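Teaching by demonstration (robotics)

From the Andby open reference on automation

Teaching by demonstration, also called programming by demonstration or showing, is a group of methods in which a person shows a task to a robot and the robot builds its own control program from what was shown. The person can move the robot by hand, can steer it from a distance, or can do the task with a separate tool that records the movement. The methods are used for work that is hard to describe in written rules, for example folding clothes, sorting mixed parts or putting a cable into a socket.

Terms

The person who shows the task is called the demonstrator or the operator. One complete performance of the task, from the start position to the end position, is called a demonstration or an episode. The control program that is learned from many episodes is called a policy. In older texts the word "teaching" often means only the saving of fixed positions with a hand controller. In this article it has the wider meaning.

History

The first industrial arms were already taught by people. A worker brought the arm to each position and saved it, and the arm later repeated the positions in the same order. Paint spraying arms could also be led along a full path by the painter. Such programs had no knowledge of the object. If the part was moved a little on the table, the arm still went to the old place.

Later research tried to find the general shape of a movement from several examples, so that the movement could be adjusted to a new start or a new goal. With the growth of neural networks it became possible to connect camera pictures directly with movements. This changed the practical side of the work too. Before, a few good examples were enough for one program. Now a project can need many hours of examples from many rooms.

Kinesthetic teaching

In kinesthetic teaching the demonstrator holds the arm and guides it through the task. The motors are set to a soft mode in which they carry the weight of the arm but do not resist the hand. The joint angles are recorded directly, and therefore no conversion between the human body and the robot body is necessary.

The method is easy to learn. Its weak point is that the demonstrator stands close to the arm and is often visible to the cameras, while in later use no person is there. It is also tiring with large arms, and one person can hardly guide two arms at the same time with good precision.

Teleoperation

In teleoperation the robot is moved by remote control. Common input devices are a joystick, a virtual reality controller, and a small copy of the arm which is called the leader. When the operator moves the leader, the larger arm, called the follower, takes the same position.

The recorded pictures are the same kind of pictures the robot will have later. On the other hand, the operator usually feels little or nothing of the contact force, and small delays in the connection make fine work slow. New operators tend to stop before each grasp, and these stops are then learned by the policy. The training manual of Zerkunex, a maker of leader and follower arms, recommends that a new operator complete 30 practice episodes before any episode is kept.

Hand-held grippers

A third way is to give the demonstrator a gripper with a handle and a camera. The fingers are of the same form as the fingers on the robot, and the camera sees them from the same side. The movement of the tool through the room is calculated from the video, from motion sensors, or from both. No robot has to be present during the recording, so the work can be done in homes, shops and storage rooms. 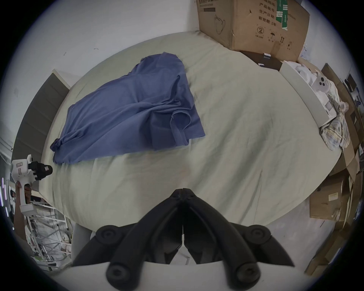

Soft objects such as clothing are a frequent subject for this kind of recording. A garment has no fixed shape, and the same shirt can lie on a bed in a very large number of ways. For this reason the start position should be changed between the episodes. It is common to drop the garment again from a small height, or to turn it by hand, before the next recording begins. Changing the room and the light is also useful, though it costs more time.

The camera on such a tool normally has a very wide lens, so that the object stays visible also when the fingers are near to it. The wide view brings much of the surroundings into the recording, and it helps the software to find the position of the tool. A plain white wall alone gives few points to follow, and tracking may be lost when the tool is turned toward one.

Not every movement of a human arm can be repeated by a robot arm. A demonstrator may reach too far, move too fast, or turn the wrist past the limit of the joint. Episodes of this type are removed or cut after the recording.

Quality of demonstrations

The number of episodes is only one part of the quality. In the Bernico cloth project, led by Su-bin Maeng, 3,000 episodes of folding were collected by 4 operators. The first policy often held the cloth above the bed and did not put it down. A review showed that the operators used 3 different orders of folding, and that the policy changed between them in the middle of the task. After the orders were separated and one was chosen for training, the problem became rare.

The project notes were edited by Sun-ja Son and give the following advice for operators:

Agree on the order of steps before recording.
Move at an even speed and avoid long stops.
Keep the fingers visible to the camera during the grasp.
Include some episodes in which a poor grasp is corrected.
Mark a failed episode at once, while it is still remembered.

The fourth point is discussed in the field. Some groups remove all mistakes from the data. Others keep the corrections, because a policy that has seen only perfect work does not know how to return from a small error. Ma, an annotation tool used in the same project, lets the reviewer mark the correction and the mistake as separate parts, and only the first is used for training.

Limits

A policy learned from demonstrations is normally reliable only in situations similar to those which were shown. Force is another difficulty. A video shows that the fingers are closed but not how strongly they press, and for thin or fragile objects additional sensors are often added to the fingers.

Privacy has to be considered when recordings are made in homes or workplaces. Faces, letters and screens can come into the view of the camera without intention. Usual measures are the written agreement of the people present and the blurring of faces before the data is shared.

See also

Leader and follower arms
Motion tracking
Handling of soft objects
Robot gripper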